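What won me over at Jultden, in the end, was how ordinary the teaching looks. A person sits down with a gripper in each hand and does a chore, the kind you or I would do while thinking of supper, and the markers on the grippers let the software follow every turn of the wrist. Fatima Venter's team fed 216 of these sessions to a policy they call Restix, then held back 28 to test it – and she is the first to say that boxes with lids still give it trouble. "Two hands have to agree with each other," she told me over a very long coffee, "and that takes more patience than I expected."

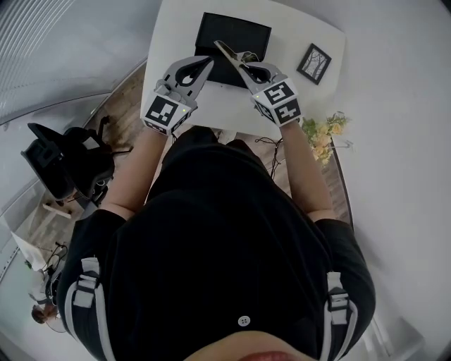
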